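Merkblatt Hauswirtschaft

Flache Kunststoffschalen in Küche und Werkraum: Auswahl, Reinigung, Aufbewahrung

Herausgegeben von der Hauswirtschaftlichen Beratung Ekden
Bearbeitung: Martti Ahonen, Arsalan Orakzai
Stand: Februar

Geltungsbereich

Das vorliegende Merkblatt richtet sich an Privathaushalte, Wohngruppen und Gemeinschaftsküchen. Es behandelt offene, flache Schalen aus Kunststoff, wie sie zum Vorsortieren von Zutaten, zum Ablegen von Kleinteilen und als Einsatz in Schubladen verwendet werden. Für verschließbare Vorratsdosen sowie für Backformen und Bleche gelten gesonderte Hinweise, die bei der Beratungsstelle angefordert werden können.

Auswahl

Vor der Anschaffung ist die Schublade oder das Regalfach auszumessen, in dem die Schale ihren Platz finden soll. Maßgeblich ist die lichte Weite an der engsten Stelle. Bei Schubladen liegt diese häufig im Bereich der Auszugsschienen. In den Musterküchen der Beratungsstelle haben sich Schalen mit einer Länge von 265 mm und einer Breite von 212 mm bewährt; zwei davon lassen sich in den meisten Unterschränken nebeneinander stellen.

Für Lebensmittel dürfen ausschließlich Schalen verwendet werden, die vom Hersteller dafür gekennzeichnet sind. Das Zeichen mit Glas und Gabel befindet sich in der Regel auf der Unterseite. Fehlt es und liegen auch sonst keine Angaben des Herstellers vor, so ist die Schale dem Werkraum, dem Schreibtisch oder dem Nähkasten zuzuordnen. Ein späterer Wechsel zurück in die Küche ist nicht vorgesehen.

Helle Schalen erleichtern die Sichtkontrolle. Krümel, Metallspäne und Farbreste heben sich deutlich ab. Für Gewürze mit starker Färbekraft, insbesondere Kurkuma und Paprikapulver, werden dagegen Gefäße aus Glas oder Edelstahl empfohlen.

Rand, Ecken und Boden

Die Form einer Schale entscheidet in erheblichem Maße über den Reinigungsaufwand. Gerundete Ecken lassen sich mit einem Tuch in einem Zug auswischen, scharfkantige Innenecken verlangen eine Bürste. Aussparungen im Rand und Rippen im Boden sind kein Mangel. Sie bedürfen jedoch besonderer Aufmerksamkeit beim Spülen, da sich Fett und Stärke bevorzugt an Absätzen festsetzen.
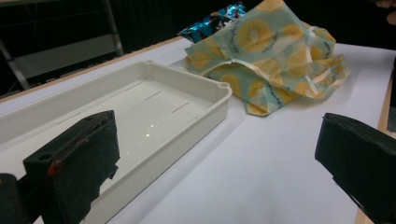

Flache, rechteckige Kunststoffschale mit niedrigem Rand, leicht gerundeten Ecken und drei kurzen Bodenrippen.

Erhabene Rippen werden stets in Längsrichtung und anschließend quer dazu ausgewischt. Die Bürste soll weich sein; Stahlwolle und die raue Seite von Topfschwämmen sind auszuschließen. Glänzende Oberflächen werden durch Scheuermittel stumpf und nehmen danach Verfärbungen schneller an. Randaussparungen reinigt man mit einem Wattestäbchen oder mit dem umgeschlagenen Zipfel eines Spültuchs.

Reinigung von Hand

Lose Rückstände sind vor dem Spülen auszuklopfen oder mit einem Teigschaber zu entfernen. Danach wird die Schale in handwarmem Wasser mit wenig Spülmittel gereinigt, klar nachgespült und schräg auf ein Abtropfgitter gestellt. Waagerecht abgestellte Schalen halten Restwasser am Boden zurück. Wer keine Abstellfläche zur Verfügung hat, trocknet mit einem fusselfreien Tuch nach.

Bei fettigen Rückständen empfiehlt sich folgendes Vorgehen:

1. Fett mit Küchenpapier aufnehmen und dieses über den Restmüll entsorgen.
2. Einige Tropfen Spülmittel unverdünnt auf dem Boden verteilen.
3. Neun Minuten einwirken lassen.
4. Mit warmem Wasser aufgießen, ausbürsten und nachspülen.

Gerüche, etwa nach Zwiebeln oder Fisch, lassen in der Regel nach, wenn die Schale über Nacht mit einer Lösung aus Wasser und einem Esslöffel Natron gefüllt bleibt. Essigessenz ist nur verdünnt anzuwenden und darf keinesfalls mit chlorhaltigen Reinigern zusammengebracht werden.

Reinigung in der Maschine

Die Angaben des Herstellers haben Vorrang. Ist Spülmaschineneignung ausgewiesen, gehört die Schale in den oberen Korb, mit der Öffnung nach unten und gegen Verrutschen gesichert. Leichte Schalen werden vom Wasserdruck angehoben und füllen sich dann mit Schmutzwasser. Ein Platz zwischen schwereren Geschirrteilen verhindert dies. Nach dem Programmende ist die Maschine zu öffnen; Kunststoff trocknet langsamer als Porzellan.

Verwendung beim Vorbereiten

Die Schale wird auf eine glatte, saubere Arbeitsfläche gestellt. Auf rutschigem Untergrund genügt ein angefeuchtetes, ausgewrungenes Tuch als Unterlage. Geschnittenes Gemüse ist höchstens bis knapp unter den Rand einzufüllen. Rohes Fleisch und roher Fisch erhalten eine eigene Schale, die dauerhaft gekennzeichnet wird. In den Lehrküchen des Hauses Dunddale geschieht dies mit einem wasserfesten Punkt auf der Außenseite der Schmalseite.

Im Werkraum dienen flache Schalen vor allem dem Ablegen von Schrauben, Unterlegscheiben und Dübeln während einer laufenden Arbeit. Es wird geraten, Teile in der Reihenfolge der Demontage von links nach rechts abzulegen. Lösemittel, Nitroverdünnung und aceton­haltige Reiniger dürfen nicht eingefüllt werden, sofern die Beständigkeit des Materials nicht bekannt ist.

Aufbewahrung

Gestapelt werden dürfen nur vollständig trockene Schalen gleicher Größe. Ungleiche Größen verkeilen sich und erhalten an den Rändern Druckstellen. Sitzt ein Stapel fest, so wird die äußere Schale in warmes Wasser gestellt und die innere mit kaltem Wasser gefüllt; Hebeln mit dem Messer ist zu unterlassen. Fensterbänke mit direkter Sonneneinstrahlung sowie Flächen oberhalb von Heizkörpern und Herd sind als Lagerort ungeeignet.

Aussonderung

Schalen mit Rissen, klebriger Oberfläche oder tiefen Schnittspuren sind für Lebensmittel nicht mehr zu verwenden. Ob sie anschließend im Werkraum weiter genutzt werden, liegt im Ermessen des Haushalts. Für die Entsorgung gelten die örtlichen Vorschriften; in Ekden nimmt der Wertstoffhof Hartkunststoffe zu den üblichen Öffnungszeiten entgegen.

Bezug

Weitere Exemplare dieses Merkblatts sind unter der Bestellnummer 946 bei der Hauswirtschaftlichen Beratung Ekden erhältlich. Die Abgabe an Haushalte erfolgt kostenfrei. Sammelbestellungen für Wohngruppen bedürfen der Schriftform.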